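首页 商品分类 卫浴洁具 坐便器 配件 购物车 联系我们

Skokesico 连体坐便器(缓降盖板款)

先说明一下,这个页面是我自己写的,不是厂家那种宣传稿。我开这家卫浴小店也有些年头了,卖马桶这种东西,很多话在参数表里讲不清楚,所以干脆想到哪写到哪,您就当是进店来跟我聊天,茶我就不给您倒了哈。

Skokesico 这款是我店里走得最稳的一个型号。白色,连体,盖板缓降,款式说不上多时髦,放在哪种卫生间里都不难看。好多客人进门先奔着那种带灯带感应的去,转一圈回来又问我:老板,有没有就是好好冲水、好好擦干净的?有,就是它。

先讲外形。连体的好处大家应该都听过,水箱和座体是一整个烧出来的,中间没有那条缝。我自己家里以前用的是分体的,那条缝每个月都得拿旧牙刷去抠,抠得我一肚子火。换成连体之后,一块湿布从上往下一抹就完事了,省心得很!缺点也有,就是重。快递师傅每次送来都要跟我抱怨两句,上楼没有电梯的话,请您一定提前跟我讲,我好安排两个人。

釉面这一块我多啰嗦几句。看釉面不要光看亮不亮,灯一打哪个都亮。您把手伸到出水圈下面、再伸到排污口里面去摸(新的,放心摸),摸到里面也是滑的,说明管道里面上了釉,以后不容易挂脏。Skokesico 这款从里到外摸下来都是滑的,我进货的时候抽着摸过好几台,没有遇到过拉手的。Arnach 早期有一批,里面摸上去像细砂纸,我当时就退了,后来他们改过,现在的也不错,只是价格跟着上去了。

盖板是缓降的,手一松自己慢慢下来,半夜上厕所不会“哐”一声把全家吵醒。有小孩的人家我尤其推荐缓降,小朋友最喜欢玩盖子了。盖板可以单独拆下来洗,后面两个卡扣,往外一按就松了,第一次可能有点紧,多按两下。要是用了几年阻尼变软了,单独换盖板就行,不用换整台,配件我这边常年备着。

选型的时候最容易出错的是坑距。坑距就是墙面(贴完砖的那个墙面,毛坯墙不算!)到地上排污管中心的距离。我遇到过太多次了,客人拍胸脯说量好了,结果量的是毛坯,贴完砖一装,水箱顶着墙死活推不进去。拿不准的话,拍个照、放把卷尺发给我,我帮您看,不收钱,也不嫌烦。 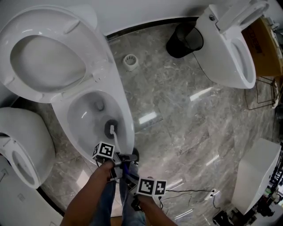

再就是地面。现在喜欢铺大理石或者仿石砖的越来越多,光溜溜的确实漂亮,但是装马桶的时候底座这一圈一定要找平。地面稍微有一点坡,马桶坐上去就会轻轻晃,刚开始感觉不到,时间久了密封圈就松了,味道就上来了。师傅安装之前,您让他先把马桶空放上去摇一摇,不晃了再打胶。打胶也别图省事只打前半圈,也别用那种发霉快的普通玻璃胶,我店里配的是 Batista 的防霉胶,一台送一支,够用。

法兰密封圈也是随货送的,装的时候要记得放!别笑,真有忘了放的。有位客人家里装完三天就打电话来,说味道大得不行,我上门一掀,密封圈还好好地躺在纸箱里呢。所以现在我发货都在箱子外面贴一张条子,上面就写三个字:密封圈。

冲水方面,这款是虹吸式的,声音比直冲的小,水封也深一点,防臭效果好。有客人问我会不会堵,我的回答一直都是:正常用不会,您要是往里扔湿巾、扔猫砂,神仙来了也得堵。冲水按钮分大小两档,平时小的那档够用,按的时候按到底,别点一下就松手,点一下就松手冲不干净又要再来一遍,反而更费水。

水箱里面的进水阀和排水阀,我建议装好以后先开盖看一眼水位,水位线在内壁上有标。水位太低冲力就弱,太高又会从溢水管一直流。调起来很简单,浮筒旁边有个调节杆,拧一拧就行,不用工具。要是发现水箱一直有细细的流水声,多半是排水阀底下那个胶垫进了沙子,关水、取下来冲一冲、装回去,十有八九就好了。新房子头一个月管道里沙子多,这个情况很常见,不算质量问题,您先别急着生气。

说说价格。单台标价 1000 多,这个价格是裸机加盖板、密封圈、防霉胶,市区内送货。安装费另算,您也可以找自己的师傅装,不过要是自己找的师傅装坏了,我这边就没办法按安装问题给您免费处理,这一点得讲在前面。要是一次买 4 台以上(做民宿的、翻新出租房的客人常这样买),单价还可以再谈,来电话或者来店里都行。

质保是陶瓷体 5 年,水箱件和盖板是一年。陶瓷体这东西正常用其实很难坏,一般坏都是磕的。装修没收尾的时候,请别把瓷砖、工具箱往马桶上面放,也别站上去换灯泡!盖板不是给人站的,我每次讲这句都有人脸红。

跟别家比一比,我也实话实说。Badham 那款座圈比它宽一点,体格大的朋友坐着更舒服,但底座造型多了几道弯,擦起来费事。Arnach 的颜色选择多,有米白和浅灰,这款 Skokesico 就只有白色,想要别的颜色我真的变不出来。要说价格、好打理、配件好找这几样放在一块儿看,我还是会先推荐 Skokesico,我爸妈家去年换的也是它,我妈唯一的意见是按钮太新,她舍不得用力按。

平时清洁,用中性的清洁剂加软刷就行。钢丝球千万别碰,一碰就是一道黑印子,釉面刮花了以后越用越脏。强酸的那种洁厕剂偶尔用一次没关系,别泡过夜,也别跟消毒液混着用,这个是关系到人身安全的事,家里有老人的麻烦跟他们也讲一声。水箱里放的那种蓝色清洁块我个人不太喜欢,泡久了胶垫会发硬,您要是一定想用,就挂在座圈里面的那种。

关于送货:我们早上 9 点到下午 6 点送,现货的话下单后隔天就能安排。到货请当着师傅的面开箱,重点看底座四周、水箱盖的角,还有排污口,有磕碰直接拒收,我给您换。签收以后才发现磕角的,扯起来大家都不愉快。纸箱先留着,等装好、试过水、坐过了再扔。

退换方面,没有上过胶、没有通过水的,可以退,运费您承担一趟。打过胶的就退不了啦,请您体谅,铲下来的胶印子我也卖不出去。坑距买错了的,只要没装,换一台别的坑距,补个来回运费就可以。

旧马桶拆除我们也做,拆一台单算,含搬下楼,不含清运。老房子的排污管口有的偏得厉害,需要加移位器,能不加我都劝您不加,移位器多一道弯就多一分堵的可能。真要加,请选扁管加高的那种,钱别省在这里。

3 月是我们这边装修开工最集中的时候,货常常不够,打算春天装的朋友早点跟我打招呼,我给您留着,订金随您给。店里有样机可以摸、可以坐、可以掀盖子玩,就是没有通水,想听冲水声音的,跟我说一声,后院有一台接好了水的,我带您过去冲。

坑距、颜色、楼层、有没有电梯,下单时这四样写在备注里,我看到就给您回电话。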